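Netari Handgreifer – Einrichtung und Aufnahme
Abschnitt 4: Beispiele in Wohnräumen aufnehmen
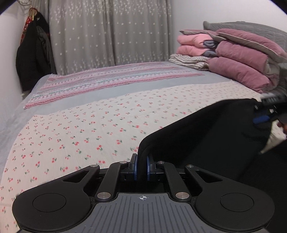 Abb. 4-1: Handgreifer an einem großen schwarzen Textilteil, Aufnahmeort Schlafzimmer

Dieser Abschnitt gilt für Aufnahmen mit weichen Gegenständen: Bettwäsche, Decken, Kleidung, Kissen, Taschen. Für starre Gegenstände (Geschirr, Flaschen, Schachteln) siehe Abschnitt 5. Das Gerät muss nach Abschnitt 3 eingerichtet und mit der Software Arnine gekoppelt sein.

4.1 Begriffe

Episode: eine zusammenhängende Aufnahme vom Start- bis zum Stoppsignal. Eine Episode enthält genau eine Aufgabe.
Satz: 30 Episoden derselben Aufgabe am selben Ort.
Ort: ein Raum. Zwei Zimmer derselben Wohnung sind zwei Orte und erhalten zwei Ortsnummern.
Aufgabenblatt: die in Arnine hinterlegte Beschreibung mit Anfangszustand, Endzustand und zulässigen Abweichungen.

4.2 Raum vorbereiten

1. Aufgabenblatt in Arnine öffnen und Ortsnummer anlegen.
2. Einverständnis der Bewohner prüfen. Das Formular liegt im Ordner „Orte“ und muss vor der ersten Episode hochgeladen sein.
3. Personenfotos, Briefe, Ausweise, Medikamentenpackungen und eingeschaltete Bildschirme aus dem Raum nehmen oder abdecken.
4. Deckenlicht einschalten. Vorhänge in eine Stellung bringen und während des gesamten Satzes nicht mehr verändern.
5. Laufwege freiräumen. Kabel und lose Teppiche in Reichweite der Füße entfernen.
6. Alles Übrige so lassen, wie es ist.

Hinweis: Schritt 6 wird häufig falsch verstanden. Gestapelte Decken, Kleidung auf Bügeln, gemusterte Laken und ähnliche Dinge im Hintergrund gehören in die Aufnahme. Das Modell soll mit bewohnten Räumen zurechtkommen. Wer vor der Aufnahme aufräumt, liefert unbrauchbare Sätze ab, und das fällt oft erst bei der Auswertung auf.

Hinweis: Gemusterte Stoffe sind ausdrücklich erwünscht. Kleine, regelmäßig wiederholte Muster können die Positionsbestimmung erschweren. In diesem Fall die Prüfung nach 4.4 zweimal durchführen, einmal am Anfang und einmal nach der Hälfte des Satzes.

4.3 Greifer prüfen

1. Beide Fingerpolster auf Risse, Fusseln und Haare kontrollieren. Mit einem trockenen, fusselfreien Tuch abwischen.
2. Die Gelenkarme von Hand langsam öffnen und schließen. Beide Seiten müssen sich gleichmäßig bewegen. Bei ruckelndem Lauf die Nieten auf Fasern untersuchen.
3. Die beiden Rädchen in der Mitte mit dem Finger drehen. Sie müssen frei laufen.
4. Die gerippte Plattform mit dem Fadenkreuz abwischen. Das Fadenkreuz muss im Kamerabild vollständig zu sehen sein.
5. Kameralinse mit dem mitgelieferten Tuch reinigen.
6. Ladestand ablesen. Unter 34 Prozent keinen neuen Satz beginnen.

Vorsicht: Zwischen den Gelenkarmen besteht Quetschgefahr. Nicht zwischen die Arme fassen, wenn der Griff gedrückt wird. Lange Haare zusammenbinden, Ringe und Armbänder ablegen.

Achtung: Keine alkoholhaltigen Reiniger auf den Fingerpolstern verwenden. Die Oberfläche verhärtet, und die Griffdaten sind mit älteren Sätzen nicht mehr vergleichbar.

4.4 Positionsbestimmung abgleichen

1. Den Greifer auf Brusthöhe halten, Kamera in Richtung der Arbeitsfläche.
2. In Arnine „Abgleich“ antippen.
3. Den Greifer langsam von links nach rechts und zurück schwenken, danach einmal auf und ab.
4. Den Greifer auf einer festen Fläche ablegen und warten, bis die Anzeige „Stabil“ erscheint.
5. Erscheint „Unsicher“, Deckenlicht prüfen und ab Schritt 1 wiederholen.

Auf einer Matratze erscheint „Stabil“ nicht zuverlässig, weil die Fläche nachgibt. Für Schritt 4 eine Kommode, ein Fensterbrett oder den Fußboden benutzen.

4.5 Episode aufnehmen

1. Anfangszustand nach Aufgabenblatt herstellen.
2. Greifer geöffnet in die Startposition bringen, eine Armlänge vom Gegenstand entfernt.
3. Starttaste drücken und den Signalton abwarten. Zwei Sekunden ruhig halten.
4. Auf den Gegenstand zubewegen. Gleichmäßiges Tempo, keine Korrekturen aus dem Handgelenk, wenn der Arm sie ausführen kann.
5. Kontakt herstellen. Bei dicken oder gepolsterten Teilen die Greifermitte an den Stoff heranführen, bis er leicht nachgibt, und erst danach schließen.
6. Aufgabe ausführen.
7. Greifer vollständig öffnen und eine Handbreit zurückziehen.
8. Zwei Sekunden ruhig halten. Stopptaste drücken.

Hinweis zu Schritt 5: Große schwarze Textilien verdecken schnell einen erheblichen Teil des Kamerabilds. Das ist zulässig, solange neben dem Gegenstand noch Raum zu erkennen ist, etwa Bett, Wand oder Vorhang. Füllt der Stoff das Bild länger als zwei Sekunden ganz aus, verliert das Gerät die Position. Die Episode dann abbrechen und verwerfen.

Hinweis zu Schritt 6: Die zweite Hand darf nur helfen, wenn das Aufgabenblatt den Zusatz „beidhändig“ trägt. In diesem Fall den zweiten Greifer verwenden. Die bloße Hand darf in keinem Fall den Gegenstand berühren.

Achtung: Gurte, Schnallen, Laschen und Reißverschlüsse können sich in den Gelenkarmen verfangen. Nicht ziehen. Griff loslassen, Gerät ausschalten, Teil von Hand lösen. Danach die Prüfung nach 4.3 wiederholen.

4.6 Abwechslung innerhalb eines Satzes

Dreißigmal dieselbe Bewegung ist für das Training wenig wert. Nach jeder Episode mindestens eines der folgenden Merkmale verändern:

– Lage des Gegenstands auf der Arbeitsfläche
– Drehung des Gegenstands
– Faltung oder Knautschzustand
– eigener Standort, soweit der Platz reicht
– Angriffspunkt des Greifers (Kante, Ecke, Falte, Gurt)

Nicht verändern: Beleuchtung, Vorhänge, Aufgabe, Greifer. Wer den Greifer mitten im Satz tauschen muss, schließt den Satz als unvollständig ab und beginnt einen neuen.

In engen Schlafzimmern ist der eigene Standort oft auf eine Seite des Betts beschränkt. Das im Feld „Bemerkungen“ mit „Standort fest“ eintragen. Weitere Angaben sind nicht nötig.

4.7 Fehlversuche

Fehlgriffe werden nicht automatisch gelöscht. Es gilt:

Gegenstand verrutscht, Aufgabe trotzdem erledigt: behalten, Kennzeichen „G“ (gültig).
Gegenstand fallen gelassen, sofort neu gegriffen, Aufgabe erledigt: behalten, Kennzeichen „K“ (Korrektur).
Aufgabe nicht erledigt: behalten, Kennzeichen „F“ (Fehlversuch). Zählt nicht zu den 30 Episoden.
Position verloren, Kamera verdeckt, Person im Bild: verwerfen.

K-Episoden sind wertvoll, dürfen aber nicht absichtlich erzeugt werden. Gespielte Fehlgriffe sehen anders aus als echte. Soll das Modell gezielt Korrekturen lernen, steht das im Aufgabenblatt.

4.8 Satz abschließen und übertragen

1. In Arnine „Satz abschließen“ antippen.
2. Die erste, eine mittlere und die letzte Episode vollständig ansehen. Auf verdeckte Linse, Unschärfe und fehlendes Fadenkreuz achten.
3. Kennzeichen kontrollieren und fehlende nachtragen.
4. Gerät mit dem Ladekabel an die Basisstation anschließen. Die Übertragung beginnt selbsttätig.
5. Gerät erst abziehen, wenn die Anzeige „Vollständig“ meldet.
6. Raum in den vorgefundenen Zustand zurückversetzen. Abgedeckte oder entfernte Gegenstände an ihren Platz stellen.

Der interne Speicher fasst 300 Episoden. Ist er voll, nimmt das Gerät keine weiteren Episoden an und gibt drei kurze Töne aus. Vorhandene Daten werden nicht überschrieben.

4.9 Störungen

Anzeige „Unsicher“ bleibt bestehen: Raum zu dunkel oder Wand ohne Struktur im Bild. Kamera auf einen Bereich mit Kanten oder Mustern richten und erneut abgleichen.

Greifer schließt nicht vollständig: Fasern an den Nieten oder Stoff zwischen den Polstern. Gerät ausschalten, reinigen.

Griffweite springt in der Vorschau: Stecker am Griff sitzt lose. Abziehen, neu einstecken, Episode wiederholen.

Rädchen drehen schwer: meist Haare auf der Achse. Mit der Pinzette aus dem Zubehörfach entfernen. Nicht ölen.

Bild zu dunkel bei schwarzen Stoffen: Belichtung nicht von Hand ändern. Die Automatik regelt während der Ruhephase nach dem Start nach. Bleibt das Bild dunkel, eine zusätzliche Raumleuchte einschalten und den Satz neu beginnen.

Übertragung bricht ab: Basisstation neu starten. Bereits übertragene Episoden werden erkannt und übersprungen.

4.10 Zuständigkeiten

Aufgabenblätter und Kennzeichen: Tahmineh Ranjbar
Geräte, Ersatzpolster, Basisstationen: Sorin Stoyanova
Ersatzteile werden über das Lager Standton bestellt. Auf der Bestellung die Seriennummer des Greifers angeben, sie steht auf der Unterseite des Griffs.

Änderungen gegenüber der Ausgabe vom November: Kennzeichen „K“ neu aufgenommen (4.7), Ladestandsgrenze angehoben (4.3), Hinweis zu gemusterten Stoffen ergänzt (4.2).

Weiter mit Abschnitt 5: Starre Gegenstände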